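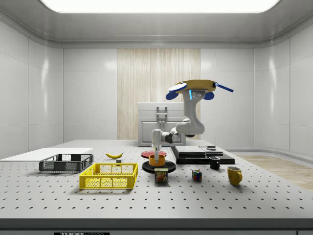 Do I need to register every unit before the first game?

Only the ones on the table. Leave the rest of your collection for later, the roster can be added to between turns.

Section 3. Setting up a battle in Plakex

Plakex keeps track of orders, morale and ammo for a tabletop battle so you don't need the paper sheets. You still need dice, minis, a tape measure and the rulebook. The scenario used below is Crossing at Cuevas, the small one, two forces, one river.

3.1 Before you start

Install the app on one device only. The second player joins from theirs later (see 3.4). Have both army lists to hand, points totals done. Starter games are 300 points a side, full games go up to 3,000.

Note: lists made in the old Traltisitz sheet will import, but upgrades don't carry over. Add them again by hand.

3.2 New battle

1. Open Plakex, tap New Battle.
2. Pick the period. Pike and Shot for Cuevas.
3. Pick the scenario, or Blank for your own.
4. Set the points limit. Type it in, the slider is fiddly.
5. Set table size. If yours is smaller than the scenario wants, choose Scale Down and the move distances follow.
6. Tap Save. Not Back. Back loses the lot.

Caution: changing the period after step 6 wipes both rosters. There is no undo.

3.3 Adding units

1. Tap Roster, then the plus sign.
2. Choose the unit type. Shot, pike, horse, guns, other.
3. Enter number of figures and the base size.
4. Give it a name. Short ones, long names get chopped on the turn screen.
5. Set the starting morale from your rulebook. Default is Steady, fine for most foot.
6. Repeat for the rest of the force.

Mixed units (pike with shot sleeves) go in as one unit with two parts — tick Mixed at step 2. Don't enter them as two seperate units, the morale test will run twice.

Officers last. An officer needs a unit to attach to and the app won't let you save one without.

Note: the library holds 1,024 units. After that Plakex asks you to delete or archive. Archived units can still be copied but not fielded.

3.4 Joining the second player

1. First player taps Share. A code comes up.
2. Second player taps Join, types the code.
3. Both tap Ready.

Same wifi for both. If it drops mid turn the first device keeps the game, so carry on there and rejoin at the end phase.

If you get error 115, the two devices are on different versions. Update both, then make a new code. The old one wont work.

3.5 Terrain

1. Tap Map.
2. Drag the river on first. Everything else snaps to it.
3. Add the ford, the village and the two woods.
4. Mark each as Open, Rough or Blocked.
5. Tap Lock.

The Poden hills pack adds slopes and sunken lanes. Slopes count as Rough going up, Open coming down — change this in House Rules if your group plays it otherwise.

Caution: unlocked terrain can be moved by either player. Check for the padlock before you deploy.

3.6 Deployment

1. Roll off on the table. Enter the winner.
2. Winner picks an edge.
3. Place units in turn, one each, tapping each on the roster as it goes down.
4. Hidden units: tick Hidden, put nothing on the table yet.
5. When every unit is ticked the Start button turns green.

Start still grey? Usually an officer with no unit, or a gun with no crew entered. Look for the red dot on the roster.

For turn order and the activation cards go to Section 4. Saved games, Section 6.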